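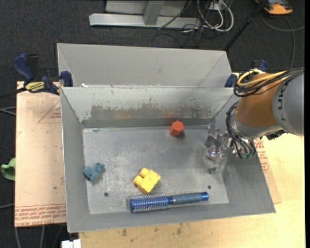 Grey metal bin on a wooden work surface, with scuffed paint inside.

Flovadthorpe gets its own car quilt show

Anyone who has ever wanted to sleep under a rally car is in for a treat this June! The Dallura hall in Flovadthorpe is filling up with car-themed quilts, pillowcases and cot blankets, all sewn by local people, and there are 100 of them to see.

Hanna Horobets spent two winters on her double quilt, a map of the old Brulach hill climb with every bend picked out in red thread. It's lovely close up. Lukian Hladun has gone for tractors.

Doors open at 10am and entry is free. Children's pillowcase printing runs until lunch (bring a plain one, pre-washed).

Comments

Illia K: The hill climb quilt is a beauty. Is it for sale?

Dale Petrenko: More tractors please!

Yevdokiia: Can we bring double duvet covers to print?

More local news
Naidu fabric shop moves to bigger premises
Brulach hill climb entries now open
Flovadthorpe bus times change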